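3.2 Collection Setup

Data for the Belier task set were recorded by students in the capstone course at Trirnside, using two hand-held grippers per operator. The workspace is a light wooden table covered by a white board. Both grippers start open, jaws facing inward, with a snack package and a clear plastic container on the board (Figure 2).

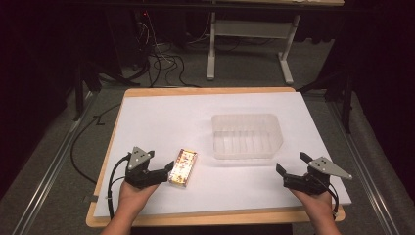

Figure 2. Workspace from the head view.

3.3 Slot Insertion

The insertion task uses a translucent rack with narrow parallel slots. Each student recorded 40 episodes, and 12 students took part. Episodes longer than 35 seconds were discarded. The gripper view is used for alignment; motion blur on a flat object near the slot was common, and blurred images were kept in training.

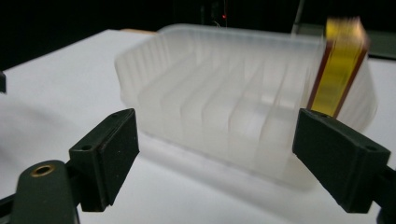 Labels were added in Pletis by a second student, who marked first contact and release. Where the two events could not be separated, the episode was assigned to the test split only. The policy was trained with a batch size of 1000, following the course baseline.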